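Dornport Supporters' Section: Your Questions

First home game coming up? Great, we can't wait to sing with you! Most of what new fans ask us is answered on this page.

Where do we stand?
Behind the north goal at Tultora Park, rows 3 to 91. There are no assigned spots, so come early if you want to be close to the drums.

How much is a ticket?
Single games are $4 for kids and $70 buys an adult half-season pass, which gets you into every home league game from September on – cup games are extra.

Do I have to know the songs?
Not at all! You'll pick up the first one before kickoff, and the words to the rest are on the back of the team sheet.

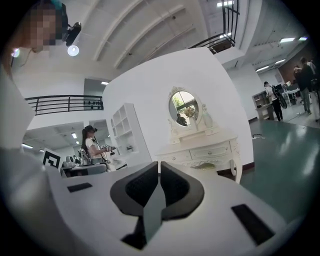
Gripper in the foreground, with a person in white behind it.

Can I bring a flag?
Please do! Small flags are welcome anywhere in the section. Anything on a long pole has to go through Gate 4, and the stewards there will measure it.

How does the march to the stadium work?
We meet outside the Gumier bakery two hours before kickoff and walk up Mayrhofer Street together. It gets loud, it gets orange, and little kids love it (bring ear protection for them).

Are away trips open to everyone?
Yes! Seats on the bus go to pass holders first, then to anybody who wants one. Sign up at the scarf table at halftime, and tell us if you need a spot near the front.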